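Minutes of the Refreshments and Common Table Meeting, Flolwood House, February

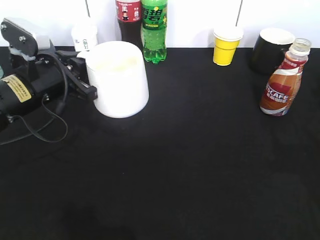
1. Present and opening

Seven residents were present. Elif Naz Bayram led the meeting and also wrote these minutes. We started at 6:15 p.m. in the small room behind the kitchen. The minutes of the last meeting were read and accepted with one correction: the kettle was bought by the second floor, not by the third.

2. The drinks table

Elif Naz reported that the black cloth is now in use on the table by the white wall. Two residents find it too dark for a common room. The others like that it does not show coffee stains. It was agreed to keep it until spring and to wash it every second week. The soda bottles will stay at the back near the wall, so that the cups are easy to reach from the front.

3. Soda

There was a long discussion about the cola and the drink in the green bottle with the Chinese label. Some members wish to have only one kind, for saving money. A vote was made: 4 for keeping both, 3 for cola only. Both will be kept. Open bottles must go back to the refrigerator in the evening. At the last movie night two were left out and had to be poured away.

4. Cups and mugs

The large white cup is for everybody and should not be taken to the rooms. The same is valid for the black mug. The small yellow cups are the disposable kind, and it was asked if we should continue to buy them. Huvent, the shop at the corner, offers a box for a lower price, but the box is bigger than our shelf. Decision: we finish the present stock first and speak about it again at the next meeting. Residents who prefer their own mug are welcome to bring it, with the room number written under it.

5. Money

The drinks box contains 66 dollars. The bill from Sleiman for the shelf repair is not yet received. No new purchase will be made before it arrives.

6. Other matters

The residents of Bretside House asked if they can join our next movie night. Agreed, if they bring their own chairs. The light over the sink is again not working well, and Elif Naz will write to the house office about it.

The meeting was closed at 7:05 p.m. Points for the next meeting should be given to Elif Naz in writing.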